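Condensation on the inside of old timber windows, only in the bedroom

Home and Repairs > Windows and doors
Asked by Menaka Seneviratne
Viewed 3632 times

Hello to all. I hope this is the right section, please move it if not.

We moved last year into a first floor flat in Bruseck, in a building from before the war. The living room and the kitchen have new windows which the previous owner put in. The bedroom and the small room next to it still have the old wooden ones with single glass. I like them very much and I would prefer to keep them.

From the end of October we have water on the glass every morning in the bedroom. It is not a little mist, it is real water which runs down and stands on the bottom rail. I wipe it at seven before work and I wring the cloth out twice. The paint on the bottom rail is now lifting at the two corners and under it the wood feels soft if I press with my nail. In the small room, where nobody sleeps, there is almost no water at all. Same windows, same wall, same side of the building.

What I have tried already:

Bowls with salt on the sill. They became wet and ugly and I did not see a difference.

Keeping the bedroom door closed so that the steam from the kitchen does not come in.

Turning the radiator in the bedroom down, as we both sleep better in a cold room. It is perhaps 15 degrees there at night.

A small dehumidifier from Pravik, the kind with the little tank. It collects maybe half a glass in a night.

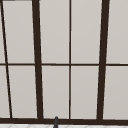 A man from a window company came in November and said that the only solution is to change everything for double glazing. He wrote me an offer the same evening, and it was much more than we can pay this year. He looked at the window for a very short time and he did not ask any question about heating or how we live, so I am not sure how much to believe him. My neighbour downstairs has the same old windows and says she has no problem, but she lives alone and her bedroom is over the boiler room.

My questions are these. Is it possible to stop the water without new windows? What should I do with the soft wood, can it wait for summer or will it become worse quickly? And is it true that I must open the window in winter, also when it rains outside? To me it sounds as if I let more wet air in, but two people have told me this now.

Thank you for reading, and sorry for the length.

3 answers

Answer accepted by Menaka Seneviratne
From Majumder, 317 helpful votes

Your salesman is right that double glazing would have less water on it, but wrong that it is the only way. I have had single glass in my house for a long time and I have maybe three or four wet mornings in a winter.

Two people sleeping in a closed room breathe out a surprising quantity of water. This water stays in the air until it finds something cold, and in your room the coldest thing is the glass. This is why the small room is dry. There is no mystery with the wall or with the windows themselves.

I think two of the things you have tried are making it worse, I am sorry to say. The closed door is good while you cook. But at night it keeps all the water of two persons in one room. Leave it open by a hand's width when you go to bed, if the kitchen has been aired. And the radiator is too low. Cold air can hold less water, so at 15 degrees it gives it up very quickly. Try 17 or 18 and let it be constant, do not switch it off in the day and then push it up in the evening.

About opening the window. Yes, also when it rains. Outside air in winter is cold, and even if it is raining there is not so much water in it, counted in grams. When it comes inside and warms up it becomes quite dry. Open wide for five to ten minutes in the morning, best with another window open on the other side of the flat, then close. Do not leave it tilted all day, you only cool the wall around it and then you get mould in the corner as well.

Wipe the glass first and then air the room. And hang the cloth in the bathroom or outside, not on the bedroom radiator. I did this myself for one whole winter before my wife noticed that I was putting the same water back.

The Pravik with the little tank, I know it. These small ones work with a cooling plate of the size of a biscuit and in a cold room they do very little. If you want a machine, take a proper one, but try the other things for two weeks first. Buy also a cheap humidity meter. In the morning before airing you want to see less than 60 per cent.

For secondary glazing, you can get clear film which you fix to the frame with double-sided tape and make tight with a hair dryer. It is not beautiful if you look from the side, but it costs little and you take it off in spring. It must close well all around, otherwise the water comes between the film and the glass and you cannot reach it. Leave one window in the room without film so that you can still air.

From Lallona, 41 helpful votes

I agree with the above about air, so I write only about the wood, as I repair old windows for a living (mostly sashes but also casements).

Soft at the corners of the bottom rail is the classic place. The end grain of the upright drinks the water there. Take a small screwdriver and push gently. If it goes in two or three millimetres and then stops at hard wood, it can wait until it is warm. If it goes in by a centimetre or more, or if the corner moves when you push the window, then please ask a joiner now and not in July.

Until summer, scrape off only the paint which is already loose. Do not paint over it! People always want to paint over it. The water is already inside and new paint locks it in, and by spring you have double the damage. Leave it bare, keep it wiped, and it will be drier than under bad paint.

Look also at the putty outside if you can do this safely. When it is cracked at the bottom of the glass, rain comes in there and you will blame the condensation for it. And check if your frame has a little channel inside with a hole going out. Many old ones have it, and in nine houses from ten the hole is full of paint. Clean it with a piece of wire.

In summer: dry it well, cut out what is soft, use a wood hardener on the edges, then a two-part filler for small places or a new piece of wood for larger ones. Primer, two coats, and let the paint go over onto the glass by a millimetre or two so that it makes a seal. For two corners a joiner here would take some 400, but prices are very different from town to town.

From a guest, 4 helpful votes

just get pvc, we did all ours and never looked back. no painting

Comments on the accepted answer

Menaka Seneviratne: Thank you very much to both. I have opened the door at night since you wrote and put the radiator on 18. The meter showed 74 per cent on the first morning and today 61. There is still water, but only at the bottom of the glass – a strip as wide as two fingers. The screwdriver goes in very little on the left and a bit more on the right, I would say four millimetres, and then it is hard. I found the channel which Lallona describes but not the hole yet.

Lallona: Four is fine. Look for the hole in the middle of the channel. If there are two, they are near the ends. It will look like a small dent in the paint.

Majumder: 61 is already good for a few days. The walls and the mattress also must dry out, this takes some weeks. Do you dry laundry in that room?

Menaka Seneviratne: Yes, behind the door. I did not think to mention it. I will move it to the bathroom.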